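4. Writing Rules That Operators Can Use

Much of the written guidance for bimanual garment handling stops at the cell door. It covers speed limits, emergency stops and guarding, and then leaves the handling of the cloth to whoever is at the controls. We think the cloth deserves rules of its own, and we were delighted by how much a short, plain set of them changed the way our operators talked about their work. The rules in this section were drafted at Flistdale, revised after a month of use at our second site, and are now kept in one shared document that we call the Orno sheet. The sheet has 10 rules and fits on one side of a page. We discuss the ones that caused the most debate.

4.1 Surfaces and backgrounds

The first rule says that the work surface must be recorded by name in the session log before any garment is placed on it. Plain surfaces are allowed, but patterned ones are encouraged. A fern print or a rose print gives the wrist view many fine lines that run up to the edge of the cloth, and the edge of a fold has to be found against them. Marks and smudges on the surface are left alone for the length of a session, so that early and late episodes share the same background. 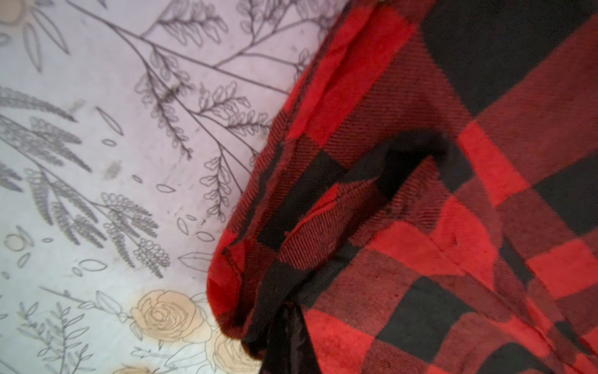 L. Barroso

The second rule concerns the garment. Each item gets a log entry with its type, its main colors and any printing on it. Checked flannel turned out to be a wonderful teacher. When the cloth is bunched, the checks bend with it, and an annotator can follow a single band of color into a crease and out again. We ask annotators to mark three kinds of boundary separately: a hem, a rolled fold and a pleat. Our early labels used the single word "edge" for all of them, and the two annotators could not agree on where a sleeve began.

4.2 Placement of the arms

Both arms must be fastened to the same rail, and the fastening is checked by hand at the start of each shift. Cables are routed along the outside of the arm wherever the design permits it. The check takes very little time, and we would urge any lab to adopt it even if it takes nothing else from this paper.

Rule 5 is the one we are most excited about. It asks the operator to bring both grippers to the garment and hold them there briefly before the first grasp of every episode. We call this the ready pose. It gives a clean starting point for cutting the recording, and it gives the operator a moment to decide which corner to take first.

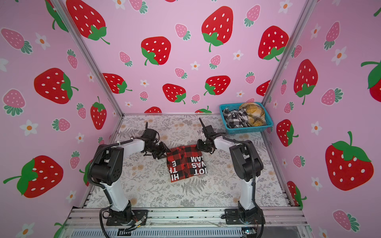 The pause also made reviews easier. Before the rule was introduced, reviewers had to guess when an attempt had started, and two people watching the same recording would often pick different moments. Of the 1,005 episodes reviewed under the current sheet, only a small share were sent back with a question about the start point. Most of those came from one afternoon when the log clock had been set wrong.

Rule 6 deals with garments that are waiting their turn. They stay in a basket in a back corner of the cell, inside the fixed camera's view, and the basket is not moved between episodes. Some operators at Skasel wanted the basket outside the walls to leave more room for the arms. We tried this in December and went back — the fixed location saved arguments over which items had already been used.

4.3 What counts as a finished fold

A fold is graded on shape alone. Buttons, collars and printing may face any direction, provided that the direction is written down. The grader works from the fixed camera view and gives a score from 0 to 3, with half points not allowed.
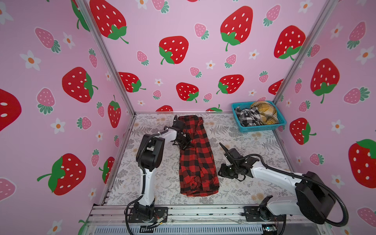 Figure 2. Shirt folded into a narrow strip, with a small dark button near its lower edge and a gripper at its upper end.

A narrow strip and a near-square are both accepted shapes under the sheet, but an operator must name the target shape before the episode begins. Scores for different target shapes are reported in separate columns and are never averaged together.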